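## 3. Setting up your season pass in Woravgate

Before you start, you need the pass number printed on your Belix card and the e-mail address which you gave at the ticket window. 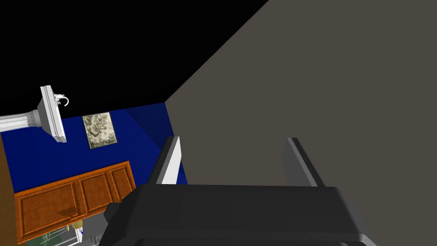 Branislav Michalík wrote to us that his pass was refused at the Kudari lift, although the payment was complete. His account still had the pass from last winter as the active one. Please check step 4 with care.

1. Open Woravgate and choose **Passes**.
2. Tap **Add a pass** and type the number without spaces.
3. Select your home resort. For students the choice is Aoki or Kudari — the discount is not valid in both.
4. Under **Active pass**, choose the new one.
5. Enter your college ID and tap **Save**.

> **Note:** The student discount is open until the end of April. After this date the field for college ID becomes gray.

> **Caution:** Do not delete the old pass before the new one shows *Ready*. Ski days which are not yet transferred will be lost.

If the status is still *Waiting* after 27 hours, log out and repeat steps 4 and 5. You can try this 3 times — then the account is locked and must be opened again at the ticket window.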